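Kendari mug and tabletop set: README

Hi! I put this little set together because I kept looking for plain, unglamorous pictures of an ordinary camping mug on an ordinary table, and everything I found was a catalog shot with a pine forest behind it. So these are mine. Version 3, last touched December 16, 2018.

What you get: 41 pictures in one folder, plus a text file with my notes on each.

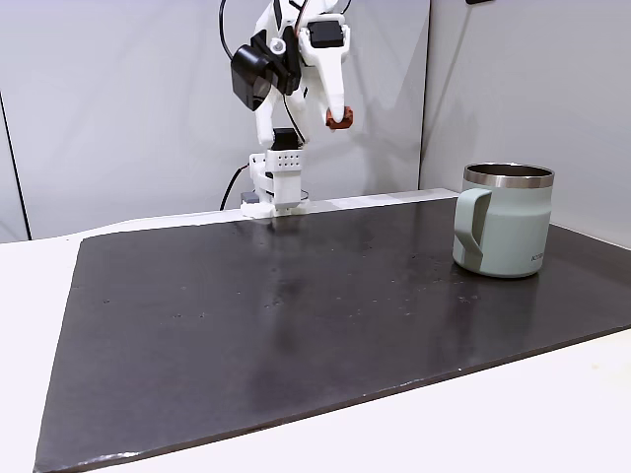 Camping mugs are harder to catalog than I expected, mostly on account of the color. I went back and forth between "sage" and "gray-green" for ages, and in the notes I settled on "pale sage green" for the outside and "steel" for the rim, which stays polished-looking against that matte body. If you're sorting by finish, please use both fields (I forgot to in version 1, sorry!). The board under it is listed as "dark," full stop, as it reads gray in some pictures and black in others.

The notes have a column called "surface." I write down smudges, streaks, water drops, glare, anything a tidy person would wipe off first. I like those bits! They're what a table looks like on a normal day.

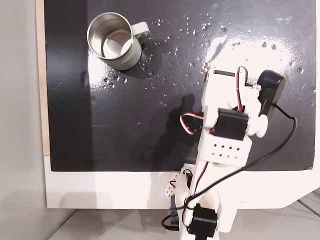 Bülent Erdem wrote to ask whether drops on the table and drops on the mug should share one label, and said he'd rather have them apart, as he only cares about what needs wiping down. Fair enough. There's now "drops_table" and "drops_mug," and I've redone the first 23 rows. The rest still have the old label, so check before you filter.

Handles get their own column too: left, right, toward you, away, or not sure. 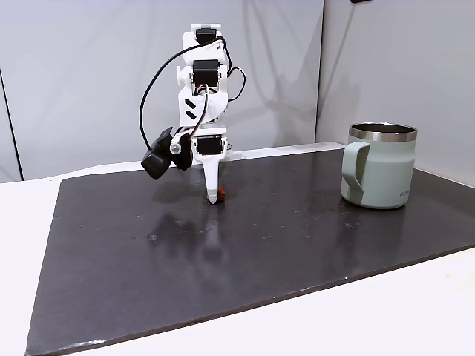
I use "not sure" a lot and I'm not going to apologize for it. Guessing made a mess of my earlier Erkness set, where 11 rows had to be thrown out.

Use the pictures however you like. If you find a wrong row, send me the row number and what you think it should say.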